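Notebook entry, June 2019
Textile Care Section, Kindon building
Subject: Shrinkage and pilling in mixed household knits

The purpose of this entry is to record the current state of the wash trial and the changes made to the procedure. The trial compares the Pusel detergent with the unscented Clendia powder on used garments. New cloth was covered in January and will not be repeated.

The intake log now stands at 533 garments. Of these, 68 have been set aside on account of missing care labels. They may be used for practice in measuring but are not to be entered in the results table. Colleagues are reminded that a garment with a label that cannot be read is to be treated as having none.

Measurements are to be taken with the garment flat, relaxed and unbuttoned, after it has rested overnight in the conditioning room. Several sleeve lengths from the last batch were taken too early and differ from the repeat readings by about 2 percent. Those rows have been struck through and initialed. The original figures remain legible, as required.
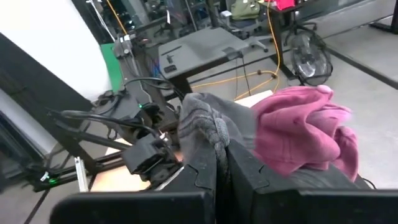
Pilling grades continue to be assigned against the printed reference cards. The Sriwong cards have faded along one side and should be kept in their sleeve when not in use. A replacement set has been requested. Until it arrives, grades of three and below are to be confirmed by a second reader.

Fleece and brushed fabrics present a separate difficulty. Surface matting is easily mistaken for pilling, and the cards make no allowance for it. It is proposed that matting be noted in the remarks column only.

The water meter read 1,199 at the close of the last cycle. The lint filter on the second machine was cleaned and refitted.

Outstanding: hardness test on the supply water; new tags for the wool group; decision on tumble drying.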